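4. Student Project: Table Service Task

4.1 Course setting

The table service task was developed as the capstone assignment of a one-semester undergraduate course in robot manipulation. Students worked in teams of three or four and had access to a shared arm cell outside lecture hours. The course began in September and the final demonstrations were held in the last teaching week. Teams had completed four short laboratory exercises before the capstone: joint-space motion, hand-eye calibration, grasp execution on rigid blocks, and teleoperated recording of demonstrations.

The assignment asked each team to program a sequence in which the arm grasps a drinking cup containing liquid, moves it to a cloth on the table, sets it down upright, and later uses the cloth to wipe a marked region. Teams were free to choose between a scripted controller, a policy learned from demonstrations, or a mixture of the two. The grading rubric awarded 100 points, of which 60 depended on task performance and 40 on the written report and code review.

4.2 Software and task interface

All teams used the Ivico control package, which was written for the course and exposes Cartesian pose targets, gripper commands, and a force estimate derived from joint currents. Demonstrations were stored in the Drullarico format, a plain directory layout with one folder per episode and a single index file. Neither package hides timing from the user. A team that sends pose targets at irregular intervals will see irregular motion, and several did so in the first two weeks.

The task was divided into four stages: approach, grasp, placement, and wipe. Each stage has an entry condition and a time limit. The limit for the full sequence was 90 seconds. A run that exceeded it was stopped by the supervisor process and scored on the stages already completed. Spilled liquid on the table outside the marked region ended the run with no credit for the placement stage.

The instructors supplied a baseline controller, named Thibodeau after the laboratory room, that performs the approach and grasp stages with a fixed cup position. It contains no placement logic. Teams were permitted to reuse any part of it as long as the reuse was stated in the report.

4.3 Placement on a deformable support

The placement stage proved to be the hardest part of the assignment. On a hard surface, contact can be detected as a sharp rise in the vertical force estimate, and the gripper can be opened as soon as a threshold is crossed. A folded cloth gives no such edge. The force rises gradually as the layers compress, and its slope depends on how the cloth was folded and on where the cup meets it. A threshold tuned on one fold will release too early on a thicker one, leaving the cup to tip, or too late on a thinner one, which drives the cup into the table.

Three approaches appeared in the submitted work. The first lowered the cup at constant speed and released at a fixed height, with no use of force data. The second used a force threshold with a dwell period, so that the estimate had to remain above the threshold for a set time before release. The third, called Rindurero by the team that submitted it, estimated the slope of the force signal over a sliding window and adjusted the descent speed to keep that slope within a band. Release was commanded when further descent produced no change in the slope estimate.

The fixed-height method worked well when the cloth was laid out by the same student who had tuned the height, and poorly otherwise. The dwell method was more tolerant but slow, and on thick folds it sometimes used up a large share of the time limit. The slope method had the widest operating range of the three. It was also the most sensitive to noise in the current-based estimate, and the team had to add a low-pass filter whose delay then set a lower bound on descent speed.

Figure 3 shows the cup on its support, still held by the arm. The cloth is crumpled into a pad with uneven folds along its sides, and the glossy tabletop reflects the overhead lights strongly. Both conditions matter for the discussion in Section 4.4 - the first for contact detection, the second for any method that relies on images of the table.

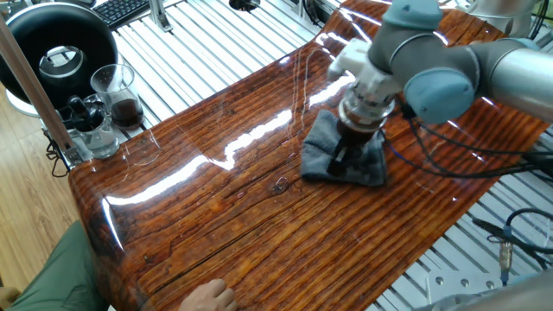
Figure 3. Placement stage of the table service task. The arm holds a partly filled glass cup upright on the folded gray cloth.

4.4 Recorded data and observations

Across the course, teams recorded 2400 demonstration episodes by teleoperation. After removal of incomplete episodes and those with missing force data, 1499 remained for training and analysis. Most of the removed episodes came from the early weeks, when teams had not yet agreed on when to start and stop a recording. We consider this loss avoidable and have since added a check to the recording script that rejects an episode without both markers.

Two observations apply to learned policies in particular. First, transparent cups were localized less reliably than opaque ones, and the position of highlights on the lacquered table shifted the estimate when the wrist moved. Teams that included the level of the dark liquid as a visual cue reported more stable tracking during the approach. Second, policies trained on neatly squared cloths did not transfer to creased ones. Adding demonstrations with deliberately varied folds reduced the problem, although it did not remove it.

Code review showed that the teams with the best placement results had kept the four stages in separate modules and logged the force estimate at every step. Mervin Li, who supervised the laboratory sessions, noted that weaker teams often changed the threshold and the descent speed in the same trial and could not say afterward which change had mattered. The lab handout now requires one parameter change per trial, with the previous value written in the log.

The handout, rubric, and stage definitions were frozen on December 25, 2021, and that version is the one evaluated in Section 5. The wipe stage is treated separately there, as too few teams reached it within the time limit to allow a comparison of methods.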